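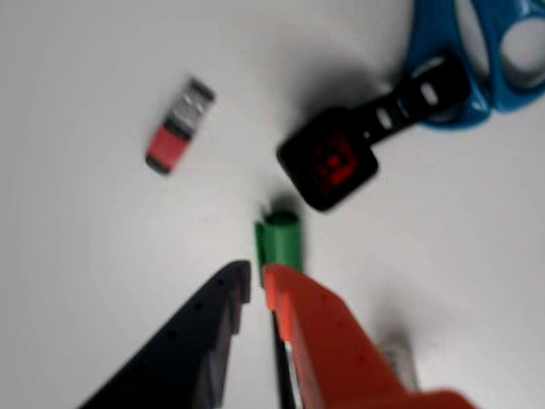
What do you do with the small stuff that ends up at the bottom of a backpack?
Tip it all out on a table, put back what you used this month, and find a drawer for the rest.

Re: Backpack amnesty, post yours
flurholm_fan, 29 October 2023
Did mine this morning. A car key, scissors with blue handles, a pencil, a watch. I carry all this daily and couldn't have named half of it under oath. The bag has been with me since September and it already has sediment.

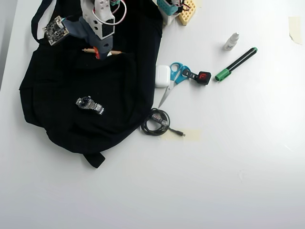 The watch is the one that annoys me. I own a wrist. Two, even. And still it rides around in the dark with the pencils, getting its bracelet scratched up by whatever's sharpest.

kravets17
Wrap it in a sock. Also, who carries full-size scissors? Get folding ones.

flurholm_fan
Folding scissors cut like a strongly worded letter. Mine stay. 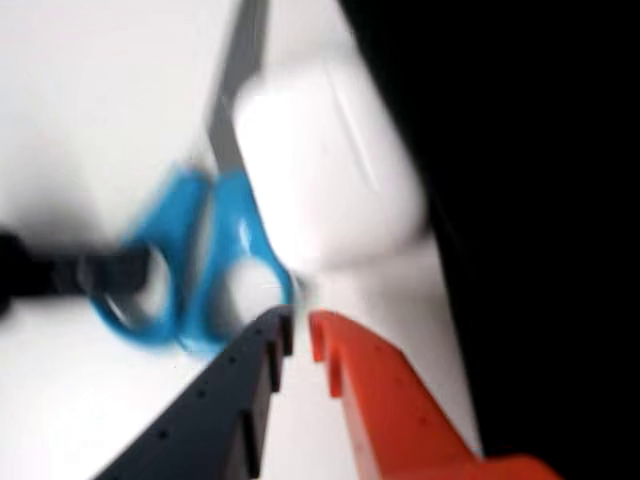 What I will give up is the single big compartment. I'm trying a zip pouch for anything pointy and the front pocket for the key.

dumisani_s
Pouches are how you get a bag full of smaller bags. I had 10 of them at one point and spent my commute unzipping. One pouch, tops, and the pencil goes loose.

kravets17
Loose pencil = snapped point by Himbridge station. Every time.

dumisani_s
So carry a pen.

Lempi Nurmi
Moderator hat off – Dumisani is right about the pouches and wrong about the pencil. Cap it and move on. My old Nevon bag had a pencil slot and I still miss it.

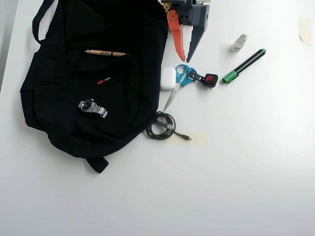

Where should keys go in a backpack?
In the same pocket every time, zipped, and apart from anything with a screen.

flurholm_fan
Fine, one pouch. Key in the front, watch on the arm it was sold for. The scissors are not up for discussion.

kravets17
They're a little bit up for discussion.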